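Notebook, Putberg room, living-room set
2020-03-03

Goal for today: find out whether the release height error on the stool task comes from the head view or from the arm calibration. Task is unchanged: small object carried over the seat of the red stool, lowered, released. Score is distance from seat at the moment the fingers open, read from the joint log.

Start with keys. They hang below the fingertips, so the policy has to allow for length it can't get from finger position alone. In the January set it opened early on keys more than on anything else.

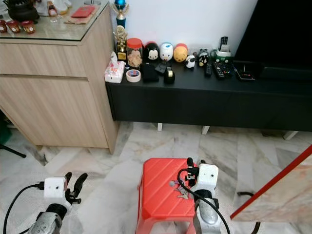 Entry by Mayuree Phuthong
Checked by Tatu Koech
Filed under: Shirima / release height

Training data is the January set, 3,032 episodes, both arms, no relabeling. Two policies compared:

A – head view plus both wrist views
B – head view only

Same seed, same action chunk length, same stopping rule. 38 trials per policy, alternating A and B so that any drift in the arms is shared. Console and cabinet left as they are. The clutter stays in for both.

Left arm is parked in these trials. Fingers open, no grasp command. Its wrist stream still goes into A, and most of what it gets is floor tile, cabinet and the underside gap of the console. I had assumed this was harmless. Masking the left stream at test time shifts A's release height upward, so the network is using it for something. My guess is body pose: the floor seam and console legs give a fixed reference. 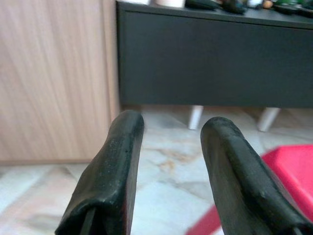 Shufen Deng thinks the mask test is unfair, as a blanked stream never occurs in training and any shift could be the network reacting to black input. She would swap in a wrist stream recorded from another trial with the same parked pose. Agreed, added to the list. If the shift goes away with the swapped stream, the pose idea stays open and the mask result gets struck.

Small objects next. These end close to the fingertips, so the hanging length is near zero and the two policies should agree. They do, within the noise of the joint log. The gap between A and B is in the keys trials only. That points at the view and away from calibration, which would have moved both.
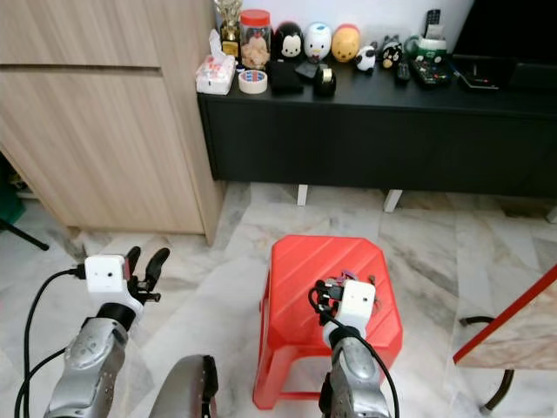 Stool position

Moved the stool between blocks, 7 positions, three of them outside the range in the January set. B degrades first, mostly in depth: it stops short and opens over the near rim. A holds until the stool is far enough over that the right wrist housing hides part of the seat from the head.

Lateral error is small for both. The ribs on the seat may help, not tested. Would need a plain seat, and Plunport only lists the ribbed one.
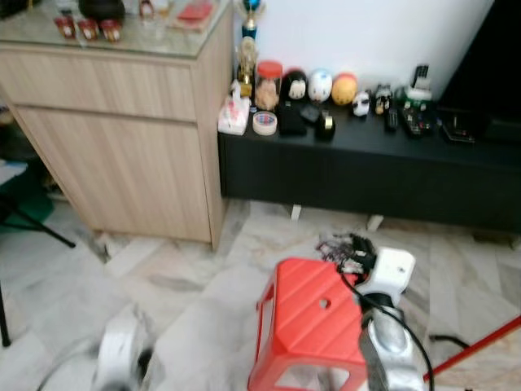 Chih-ming Kan asked for the depth numbers per position before anyone retrains, and would drop the outside positions from the headline figure and report them on their own line. Fine by me. Table goes in the shared folder under Drerent.

To do
Swapped left stream, keys only
Rerun B with the head crop widened
Recheck right wrist zero before the next block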